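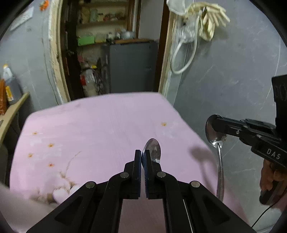 餐饮服务基础 第3讲 摆台与餐具管理（课堂笔记，整理得急，有错字自己改）

上次没讲完的先补：餐具报损单。两联，一联留前厅，一联交仓库。Largate那家店的做法是每班结束填，不攒到月底。攒到月底谁也说不清是哪班丢的。考试不考格式，但实习要用。

一、金属餐具的分类

按用途分：主餐、前菜、甜品、汤、咖啡和茶。服务用的大勺大叉另算，不进个人位。
按材质分：银、镀银、不锈钢。现在多数店是不锈钢。18/10、18/8这种标法，前面铬后面镍，镍高的光泽好一点，也贵。
镀银的怕什么：鸡蛋、芥末、含硫的东西，会发黑。还怕和不锈钢泡在一个槽里，时间长了表面会起斑。分开泡，分开洗。

汤勺两种，圆头的喝浓汤，椭圆头的喝清汤。书上这样写，店里不一定分得这么细。Trolonau酒店的宴会厅只备椭圆的一种，菜单上有浓汤也照用。

二、摆台顺序（零点，晚餐）

先定椅子，再定盘。盘子对着椅背中线。
装饰盘离桌边一指到两指，全店统一就行，别一桌一个样。
刀在右，刃朝左。叉在左，齿朝上。汤勺在刀的右边。
从外往里用，所以先上的菜，餐具放最外面。
甜品叉勺横放在盘子上方，勺在上柄朝右，叉在下柄朝左。
面包盘放左边，黄油刀架在盘上，靠右侧，竖放。
水杯在主餐刀尖的正上方，酒杯往右下斜着排。
口布最后放。

拿的时候只碰柄，不碰入口的部分。杯子拿杯脚。这条抽查扣分最多，每年都一样。

零点台和宴会台不同：宴会按菜单全摆上，零点只摆基本的，点完菜再换。换餐具用托盘垫口布，不要手里攥一把过去。

三、擦拭

热水加一点白醋，布要不掉毛的。两块布，一块拿，一块擦。擦完不要再用手碰。
勺子先擦凹面再擦背面，水渍基本都在凹面的底部。对着灯斜看，正着看看不出来。
擦好的分格放，柄朝同一边。格子底下垫布，布每天换。
Urquijo老师补充：洗碗机出来趁热擦，凉了水渍就干住了，要再过一遍水。（他在Kallcombe带过宴会组，这部分听他的）

四、盘点

方法很土：同类放一堆，十个一扎，用皮筋，点扎数。零头单独写。
两个人，一个点一个记，点完换过来再来一遍。两遍对不上就第三遍，不要取中间数！有同学真的这么交过表。
咖啡勺丢得最快，一般是跟着剩菜倒进垃圾桶的。撤台时餐具先从盘里拿出来再刮盘，能少丢很多。有的店在垃圾桶口装磁条，对不锈钢不太灵，18/10的基本吸不住。

备量怎么算：餐位数乘以翻台数，再留周转。讲义后面的表按8人桌算的，圆桌。长桌自己换算。
例子里Oltmanns那张订货单，主餐刀和主餐叉数量不一样，是刀另外有牛排刀顶着，不是印错，课间好几个人来问。

五、服务用勺叉的手法

右手单手，勺在下叉在上，食指夹在中间，小指和无名指托住勺柄末端。夹圆的东西（小土豆、面包）叉背朝上，扣住。夹扁的（鱼排、肉片）叉面朝上，平着送。
练习先用餐巾纸团，再用面包，最后用豆子。豆子能连着夹起来不掉就算过。不要一上来就练鱼，鱼会碎，浪费。
左手端盘贴近客人的盘边，距离越短越不容易掉。从客人左侧派菜。
酱汁用勺单独浇，勺口朝自己这边收，滴在台布上的先用口布盖，菜派完再处里。

六、作业和安排

1. 画一份四道式晚餐的个人位摆台图：浓汤、鱼、牛肉、甜品。标名称，左右别画反。
2. 找一家店，看他们的撤台流程，写一页。不要抄网上的。
交给Abundio Tlapale，纸质的放他信箱，电子的也行，文件名写学号。

实操考核八月，分2组进行，名单另发。自带黑色皮鞋和白手套，手套要棉的。头发过肩的扎起来。指甲检查，不合格先出去剪。

下一讲：台布和口布，折法先预习三种，扇形、主教帽、信封。口布自己带2块，浆过的好折，没浆过的折主教帽立不住。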